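From: Estela Navarrete
To: Storimby list, family films and picture books
Date: July 22, 2024
Subject: Re: Which version of Billis for small children?

Hello all,

On Sunday evening another member wrote:

> We want to show the Billis film to our group in Ventura, but the
> children are between four and seven. Is it too frightening? And does
> it follow the book, or is it only the same name? I found two versions
> and I don't know which is better.

I have seen both versions with my nieces, so I can answer a part of this. The long one follows the book until the storm, and after that it goes its own way. The lighthouse keeper has a brother now, who is not in any page I remember, and he sings. My younger niece liked him very much. I did not.

The frightening part is the cave. It lasts maybe three minutes and it is dark, with loud music. The older girl was fine, the little one went under the blanket and asked me to tell her when the bats are gone. In the short version, which was made for television, the cave is almost removed – you hear the bats but you don't see them. For children of four I would take the short one.

Please be careful with the language settings. On Netent the short version starts with the dubbed voices and the subtitles switched on, and you must change both before the opening song, otherwise it goes back to the start. The number in their catalog is 1811. The long one is 1030, but I am not sure it can still be rented in July.

About the book: the new edition has six chapters and the old one had more, but the drawings are the same. If you read aloud, the old translation sounds better to my ear. I can scan the contents page if somebody wants to compare. 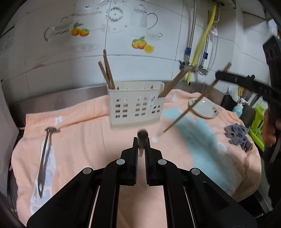 Peach towel with small white flowers, on the counter

I have not seen the second film, with the balloon, so I can't say if it is good for the same age. Does anybody have it on disc?

Best regards,
Estela Navarrete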